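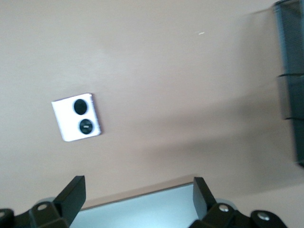 Clivimari Neighbourhood Language Exchange
Second progress report to the Druvik Fund
Period covered: May to November
Prepared by Helmut Heitmann, project coordinator
2022-11-30

1. Where we are against the agreement

The agreement asks for a yes or no on each milestone. On that basis the answer is yes to three of them and no to one. I'd ask the Fund to read past the yeses, as I'm not convinced they tell you much.

Enrolment. The target was met. We have 122 people on the books for the evening conversation groups in Irkusthorpe. Being on the books means having filled in a form once. Attendance is a different matter and is dealt with in section 2.

Tutor training. Met. All 13 tutors finished the two-day induction and the follow-up session. Whether the induction does anything is a question I raised in the first report and will raise again. It was written for classroom teachers, and our tutors mostly sit at a table with four or five adults and talk about rent, school notices and the cricket. Several of them told me the module on lesson objectives was of no use whatsoever.

Printed materials. Met, technically. We had 1380 copies of the pocket phrasebook printed, as specified in Schedule B. The majority are still in boxes. Learners take one politely and then use their phones. I would not order a second run, and I'd question the assumption in the original application (which I co-wrote, so I'm questioning myself as well) that a printed phrasebook was wanted in the first place.

Employer partnerships. Not met. The agreement called for two signed partnerships with local employers by the end of this period. We have one, and it's thin. See section 3.

2. Attendance

The quarterly dashboard the Fund gave us records a learner as active if they come to a single session in the quarter. By that measure we look very healthy. I kept a second tally for anyone who attended at least half the sessions on offer to them, and that came to 69.

I don't regard 69 as a bad result for a free evening program in a town with one bus after seven. It is, however, a long way from the figure on the dashboard, and I'm uneasy about the dashboard figure being the one that gets quoted in the Fund's newsletter. If it is going to be quoted, I'd like the definition printed beside it.

The people who stopped coming fall into a few groups as far as we can tell. Shift changes at the cannery account for a good many. Others found work, and we're happy to lose them that way, although I won't claim the credit; most had applied for those jobs before they ever walked through our door. A handful said the groups were too easy. We had assumed the opposite problem and built the whole timetable for beginners, so the intermediate learners were left doing greetings for the third time. That was a planning mistake on our part.

Childcare comes up constantly. We asked for a childcare line in the original budget and it was struck out at assessment. I mention it again for the record.

3. Employers

The signed partnership is with Mösli, the bakery and wholesale business on the highway. They have agreed to release staff half an hour early on group nights, on full pay. Four staff took this up in the first month and two were still doing so at the time of writing. The shift supervisor is supportive. Head office signed the letter and has not answered an email since.

The second partnership was to be with one of the orchards. Three meetings, plenty of goodwill, nothing on paper. Their labour is hired through a contractor, so the orchard doesn't control anyone's hours and the contractor has no interest in giving them up. I think this was foreseeable. My recommendation is that the milestone be dropped for the final period in favour of something we can influence, such as Saturday morning sessions timed for orchard workers.

4. The progress test

We ran the speaking test at entry and again after twelve weeks, as required. Average scores rose. I'd be cautious about this for two reasons. Only the people who stayed sat the second test, so we are comparing everybody with the keenest. And the test is the same both times, down to the questions about the weekend and the weather, which the tutors naturally practise with their groups.

What I trust more is the tutors' notes. They are patchy and written in very different styles, but they record particular things: a woman who rang the council about her bin without asking her son to do it, a man who argued a parking fine and lost, in English. The Fund's template has no place for these. I've attached a selection as Appendix C with the names taken out.

5. Money

Spending is within budget overall. We are under on travel, as two tutors prefer not to claim, and over on room hire after the rate went up mid-year. The printing line is fully spent. I'm asking for permission to move the unspent travel money to room hire, and would appreciate an answer before the January booking round.

The evaluation consultancy line has not been touched. The quote we received was for an online survey and a slide deck, and it would have cost more than a term of tutoring. I would sooner return that money than spend it on being told that participants value the program.

6. Next period

We'll split the groups into beginner and intermediate from the first week of term. The tutors have agreed to a shorter induction, mostly observation of one another's groups, to be trialled with any new starters. Saturday sessions will begin if a room can be found at a sensible rate; the two quotes so far are not sensible.

I'd also like to discuss the final report. The current template asks us to describe the "transformational impact" of the grant. I can report who came, who kept coming, what it cost and what the tutors saw. I'd be grateful if someone at the Fund could confirm that this will be enough.

Attachments: Appendix A, expenditure statement. Appendix B, attendance by group. Appendix C, extracts from tutor notes.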